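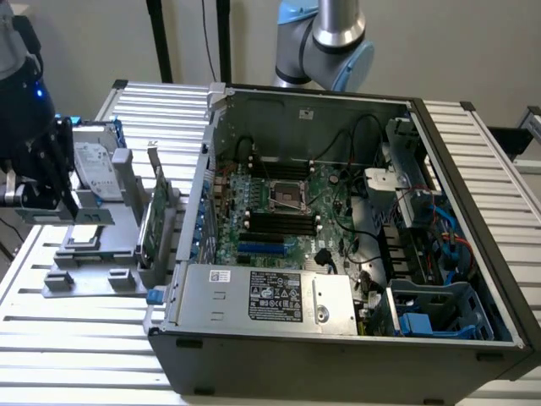
Tower case on its side with the side panel off; CPU socket and memory slots empty.

Trillutden County Ordinance Votes

5 min read

Roll-call votes and ordinance texts from the Trillutden County Board of Commissioners, in plain CSV and text files. The set starts with the first meeting of 2000 and runs through the last meeting before May 19, 2018. It covers ordinances only. Resolutions, proclamations and personnel items are left out.

Contents

votes.csv has one row per commissioner per recorded vote.
ordinances.csv has one row per ordinance, including those that failed or were withdrawn.
members.csv lists commissioners with district, start of term and end of term.
text/ holds the ordinance texts, one file each, named by ordinance ID.
notes/ holds comments on single entries, mostly about scanning problems.

There are 3000 ordinances in this release. The board had 16 seats until redistricting and has had 5 since, so a unanimous vote from the early years and one from the later years are not the same size. Use the seats column in ordinances.csv if you compare margins.

Columns in votes.csv

ord_id: matches ordinances.csv
member_id: matches members.csv
reading: first, second or final
vote: yes, no, abstain, absent, recused
source: minutes, journal or clerk

Where the minutes and the printed journal disagree, we kept the journal and put the other value in notes/. If neither gave a name-by-name count, the value comes from the clerk's tally sheet and the source is marked clerk. Voice votes have no rows in votes.csv. They do appear in ordinances.csv with method set to voice.

How the files were made

Natnael Hadgu and Şengül Oral copied the paper minutes by hand. The later minutes were PDFs with a text layer, and those went through parse_minutes.py, which is in the scripts folder. Eoin Hayes checked the parsed rows against the PDFs and fixed the member names. The subject codes (zoning, roads, taxes, licensing, public safety, elections, other) were assigned by Chalerm Hemmin alone, so there is no agreement score for them.

Known problems

Two commissioners named Ní Mhurchú served in overlapping terms. The minutes often give the surname only. Where we could not tell them apart, member_id is blank.

Recusals were written down as absences in many of the older minutes. Don't use the older rows to study conflicts of interest.

The Sarkirlow annexation ordinance was split into parts after first reading. The parts share a parent_id, and the vote on the undivided text is filed under the parent.

Amendments made from the floor are missing unless the clerk typed them into the final text.

Party is not included. County seats are nonpartisan on the ballot, and we did not try to guess.

Updates

The next release is planned for June and will add the missing tax levy texts. Corrections are welcome. Send the ordinance ID, the column and a page reference to Enda Nic Aodha, who keeps the error list.

License

The ordinance texts are public records. The tables and scripts may be reused with credit to the Susness Local Records Project.

Contact | © 2018 Susness Local Records Project | Back to top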